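Section 4: Installing the Baruvik under-desk power and cable unit

Applies to the Baruvik 160 and Baruvik 160-S. For the older clamp-on model, see the Sollotari accessory guide.

4.1 Before you start

The unit fits under any desk or table top with a flat underside and a cable hole. Check that the following are in the carton:

Power unit with fixed 2000 mm supply lead
Mounting rail
Screw pack A (rail) and screw pack B (cable clips)
Paper drilling template
Earth continuity label

You will also need a cross-head screwdriver, a pencil, a tape measure and a bradawl. A second person is needed for steps 5 to 7 if the desk cannot be turned over.

CAUTION: Screw pack A is made for tops 19 mm or thicker. On a thinner top the screws will come through the work surface. Order the short screw pack from Sosora before going any further.

CAUTION: Do not plug the supply lead into a wall outlet until step 14.

4.2 Choosing the position

1. Clear the desk of equipment. Small items and stationery can stay if they are well away from the cable hole.

2. Measure from the rear edge of the desk to the centre of the cable hole. The rail must sit at least 70 mm clear of the hole on the underside so that plugs can pass through without fouling the unit.

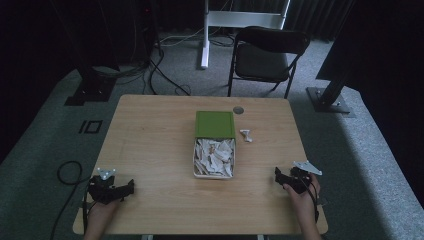

3. Check the underside for crossbars, drawer runners and frame bolts. If a crossbar falls inside the template outline, move the template sideways. Do not notch or cut the crossbar.

4. Confirm that the supply lead reaches the wall outlet with slack left over. A lead under tension will work loose from its clip. Extension leads are not to be used with this unit.

NOTE: On sit-stand desks, measure with the desk at its highest setting. The rail is fixed to the top and travels with it.

4.3 Fixing the rail

5. Tape the paper template to the underside with the arrow pointing to the rear edge. The printed side faces you.

6. Mark the four screw positions through the template with the bradawl. Remove the template. Keep it if you are fitting more than one desk of the same pattern.

7. Hold the rail against the marks with the open channel facing down. Start all four screws by hand, then tighten in diagonal order. Stop when the rail is seated. Overtightening strips particleboard, and a stripped hole will not hold the unit.

8. Pull down firmly on each end of the rail. There should be no movement. If there is, move the rail sideways to fresh material and repeat from step 5.

4.4 Fitting the power unit

9. Offer the unit up to the rail with the outlets facing the user. Slide it to the left until the latch clicks.

10. Fit the locking screw at the right-hand end. The unit must not be used without it.

11. Run the supply lead to the nearest leg using clips from screw pack B. Keep the bend radius no tighter than shown on the lead tag.

NOTE: The 160-S has a data cable as well as the supply lead. Clip the two separately, on opposite sides of the leg where possible.

4.5 Routing equipment cables

12. Feed each plug down through the cable hole one at a time, largest first. If a cap or grommet is fitted, remove it for this step and refit it once all cables are through. Where the top has a bare hole, check the rim with a finger before pulling any cable across it. Sand back splinters or raised edges. A grommet is recommended for any bare hole in daily use, and can be ordered from Sosora by hole diameter. 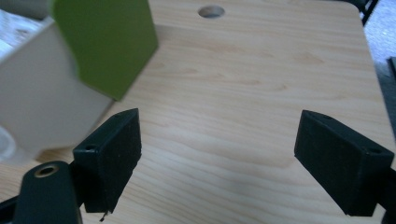

Figure 4-2. Round cable hole in a wooden top.

13. Gather the spare length under the desk in loose loops and secure with the hook-and-loop ties. Do not coil mains leads tightly, and do not store spare cable on top of the power unit, where it will block the vents.

14. Plug the supply lead into the wall outlet and switch on. The green indicator should light within a few seconds. If it flashes, switch off at the wall and go to Section 7, Fault indications.

4.6 Final checks

Latch engaged and locking screw fitted
No cable under tension at full desk height
Vents clear
Earth continuity label completed and stuck to the rail
Test and tag done where local workplace rules require it

Where several desks are fitted in one room, number the rails in the order of the wall outlets and record the numbers on the site sheet (Appendix B). Pongsiri pattern desks have a steel channel along the rear edge and need the offset bracket, part of the Pongsiri fitting kit. The bracket goes on before step 5.

4.7 Removal

Switch off and unplug at the wall. Unplug all equipment. Remove the locking screw, press the latch and slide the unit to the right. The unit will drop free when the latch clears, so support it with one hand. Leave the rail in place if the unit is going back on the same desk.

Section revised Sep 22, 2020. Technical contact for this section: Chanida Suksawat, Sosora Product Support.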